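Ticket 1461: Ring station, open day demo
Queue: Demonstrations / Gavent bay
Opened by: Reinhold Pfeiffer
Assigned to: Cherry Mae Sarmiento
Priority: normal (was: urgent, changed by C. M. Sarmiento)
Status: open, waiting on requester

Reinhold Pfeiffer wrote:

I went to the Nendusbridge open day on 2018-07-07 on behalf of Doltwood. We have been asked to put money into the Gavent bay for another year and I was told the ring station would settle any doubts I had. It did not settle them. I am logging this as a ticket because I was told at the door that tickets are how feedback gets read.

The sign outside the bay said "Automated handling of soft and awkward parts." What I watched for most of the session was a person with a gripper in each hand, handling a ring. I have no quarrel with that as work. I do have a quarrel with the sign. Three people standing near me went away believing they had seen a machine do it by itself, and the presenter did not correct them.

Specific problems, in the order I wrote them down:

1. Sign does not match the demonstration.
2. The presenter gave a success rate of 71 out of 77 and could not say what counted as a success. Picked up? Picked up and put back? Not dropped?
3. When I asked whether the same result would hold with a different ring, I was told "in principle." I would like a ticket number for "in principle."
4. The ring sits in its stand at a convenient tilt, every time. Our parts arrive in a bin.

Please don't close this with a link to the brochure. I have the brochure.

Cherry Mae Sarmiento wrote:

Thanks, Reinhold. I've taken this down from urgent because no one is blocked, but I'm not brushing it off. Picture of the station attached so that we're both talking about the same setup.
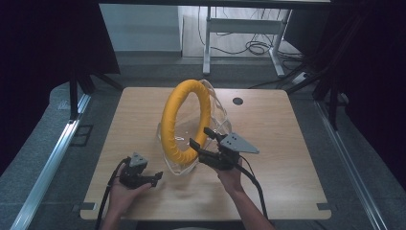
Ring station, Gavent bay. Yellow ring in the clear stand, hand-held grippers left and right.

Going through your list.

On 1, you're right and I've asked for the sign to be changed. The bay does two things. People do the task with the hand-held grippers and we record how they do it, and later on we try to get the arm to repeat it. The first part was on show all day. The second part was on the schedule for the afternoon and got dropped when the session before it ran over. The sign was written for the second part.

On 2, the 77 is attempts with the hand-held grippers. The 71 is attempts where the ring came out of the stand and went back in without touching the table. So it's a number about people. It should not have been read out as if it were about the arm, and I've told Sebastian so, as he wrote the script.

On 3 and 4, I need more from you. What do your parts look like, and how full is the bin?

Reinhold Pfeiffer wrote:

So the number that was used to sell us an automatic system measures how well your own staff can pick up a ring. I'm glad to have that in writing.

About the picture. The table has one ring on it, and the ring is held upright by a stand that wraps around the back of it. Anyone could find that ring. I would also like to know why two grippers are needed for one object, when your quote to Doltwood prices a single arm.

Our parts are seals. Rubbery, dusty, 48 to a bin, usually stuck to one another. You are welcome to a bin of them.

Sebastian (Gavent bay) wrote:

Adding myself here. I wrote the script and the 71 line was careless. In the older version it came after a sentence explaining that people were doing the task, and that sentence was cut to save time. I've put it back.

Two grippers: the stand holds the ring fairly snugly, so some of our people like to steady it from one side and take it with the other. Others do it with one. We record both ways. The quote with one arm is for a bin job where nothing has to be steadied. I agree that needs proving on your seals before anyone signs.

I'd also question whether the cloth-covered ring tells you much. It's forgiving. It squashes a bit and you can grab it nearly anywhere. The one with the ridges is a fairer comparison for a seal, so I'm attaching a close view.

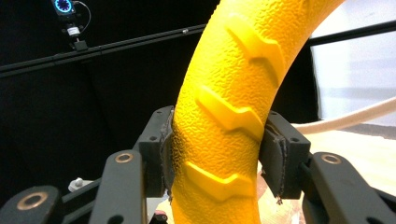 Gripper closed on the yellow ring, one ridge just above the fingers and one just below.

Things I'd point out before you do. The pads on the fingers are worn. The one on the right is coming apart in layers along its edges and has a bit of fiber hanging off the bottom corner. There's also some scuffing and dust on the linkage, which doesn't bother me, but the pads do. I don't have a record of when they were last changed.

Reinhold Pfeiffer wrote:

Thank you for sending a picture that doesn't flatter you. I mean that.

It does raise more questions than the other one:

a) If you have no record of when the pads were changed, you can't tell me how long they last. On our line that is most of the running cost.

b) The grip is between two ridges. Is that chosen, or luck? If the fingers come down on top of a ridge, does the ring turn?

c) The ring bulges a little where the left pad presses into it. Our seals get rejected for marks. Has anyone checked a ring for marks after it was held?

d) The picture shows that a gripper can hold a ring. It doesn't show me who or what decided to put the fingers there, and that is the part we would be paying for.

Cherry Mae Sarmiento wrote:

Answers as far as I have them.

a) Correct, we can't. I've started a pad log. First entry is today's change to new pads, and the old ones are in a bag with a label if you want to see them. You'll get the log at the end of August whatever it says.

b) Chosen, in the sense that people aim for the gap between ridges without being told to. I tried it on top of a ridge this morning, a few times. The ring turned in the fingers twice and held the other times. I don't consider that tested.

c) Not checked. Sebastian will hold one of your seals for a minute and send it back to you unwashed so your own inspection can look at it. Better your people than ours.

d) No argument. That needs the arm running, on your seals, with you in the room.

Proposed: you send one bin. We run it in August, arm only, no one touching the grippers. Every attempt gets written down, including the ones where two seals come up stuck together, and those count as failures. If the session before it runs over again, that session gets stopped.

Reinhold Pfeiffer wrote:

Acceptable, with two conditions. The bin is used as it arrives, so no one separates the seals or tips them out onto the table first. And I choose the starting time on the day, so that I'm not shown the fourth hour of a good morning.

I remain doubtful. The dust alone will be a problem on fresh pads, never mind on pads in the state of the old ones. But I'd sooner be doubtful about a real test than about a sign.

Leave this open until then. Bin goes out Monday.

Sebastian (Gavent bay) wrote:

Both fine by me. New sign is up, it reads "People teaching a gripper to handle rings." Send the bin to the Gavent bay door, the front desk at Nendusbridge will try to put it in storage.

Cherry Mae Sarmiento changed status: waiting on parts
Cherry Mae Sarmiento added a task: pad log, new pads, first entry done
Cherry Mae Sarmiento added a task: hold test on one seal, return to Doltwood for inspection
Reinhold Pfeiffer added a note: the brochure still says 71 out of 77, page two.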